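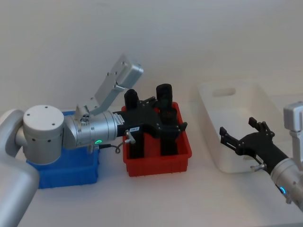 Bin sorting with two arms: blue on the left, red in the middle, the big white tub on the right.

Workshop Tips: Teaching a Pair of Arms to Sort Your Small Stuff

Posted August 6, 2023

I keep getting asked whether it's worth showing a robot how to tidy a bench. The pitch goes like this. You move the arms yourself, either by grabbing them or by working a remote rig, the machine records what you did, and after enough repeats it does the job alone. I've spent since June on the tidying version of this and I'm still not sold. If you're going to try it anyway, these tips will save you some evenings.

Start with fewer things than you think

My first plan had 6 kinds of clutter in it: screws, caps, markers, tape, bottles, rags. Drop all of that. Pick objects that stand up by themselves and have sides a hand can close on. Upright containers are good. Loose screws are hopeless, and anyone who tells you a many-fingered hand will pick a washer off a flat table should be asked to do it in front of you, twice.

Pick bins you can tell apart

Color first, size second. A red bin and a blue bin are easy for you to keep straight at the end of a long session, and a tired operator makes more bad recordings than any motor does. I'd skip white bins on a white table if you have the choice. The edges get lost, and when you're steering by a screen you'll misjudge the rim. The Plunlow storage guide says clear or white tubs "disappear into any room," which they meant as praise.

Low walls help too. Every inch of bin wall is an inch the hand has to clear, and the wrist is bulkier than the fingers.

Mark where the bins go

Masking tape corners under each bin, done before you record anything. Then, once the first batch is in, start shifting the bins a little on purpose. I was told to do this from the beginning. I disagree. If you can't get it to work with the bins in one place you've learned something cheaply.

By hand or by remote?

Moving an arm by hand is quicker to pick up. You feel the weight and you stop when something touches. The trouble is that you're standing in the way of your own camera, and with two arms you run out of hands. Doing one arm and then the other gives you two separate recordings that don't fit together in time.

Remote control fixes that and brings its own headaches. You lose your sense of touch. I squeezed far too hard for the first week. I tried a Flirken glove set on loan and found the thumb lagged behind everything else, so every grasp looked like somebody putting on a mitten. The plainer Voyle handles were less impressive to watch and gave me better takes. Your thumbs may differ.

Don't let the arms share a bin until you have to

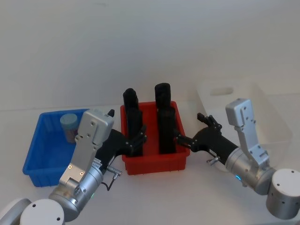
Two hands coming at one small bin from opposite sides is the hardest part of this whole business. The fingers are fine. It's the brackets and wrists behind them that knock together, and you won't be looking at those. Give each arm its own object and its own side, and have the left one finish before the right one moves in. Yes, that's slower. A person could clear the bin in a couple of seconds with one hand, and I'd like the people selling this stuff to say so more often.

When you do want both arms in there together, space the objects so there's bare bin floor between them. Crowded objects tip, and a tipped object ruins the take.

Throw recordings away

This is the tip people ignore. If you fumbled, delete it the same minute. Don't tell yourself the machine will learn recovery from it. Maybe it will, if you record recoveries deliberately and label them that way, but a fumble you were embarrassed by mostly teaches fumbling.

The Flarnuditz starter notes ask for 400 recordings per task. I don't know where they got that number and the notes don't say. I saw improvement well short of it, then a long flat stretch where more recordings did nothing I could see. Changing the lighting did more than another stack of takes.

A few smaller things

Tie back your cables, but leave a loop at the wrist. Pulled tight, they'll tug the hand when it turns.

Wipe the table between sessions. Dust looks like nothing to you and like a pattern to a camera.

Start every take from the same resting pose. Same for the finish. If you end with the hand hanging over a bin, it'll want to hang over a bin.

Stop after 3 short sessions in a day. My later ones were always sloppy and I ended up deleting most of them.

Keep the power cutoff where you can hit it without looking. Mine is screwed to the front edge of the bench, left of the vise.

Test with a bin moved a hand's width before you show it to anyone.

So is it worth it?

For keeping a bench tidy, no. A label maker and ten minutes before supper will beat it for a good while yet. If you enjoy fiddling, or you've got one dull sorting job that never changes, you might get some use out of it. I'm going to carry on through the fall with the same bins and a different table covering, something dark and matte, and I'll put the results on this page whether they're any good or not.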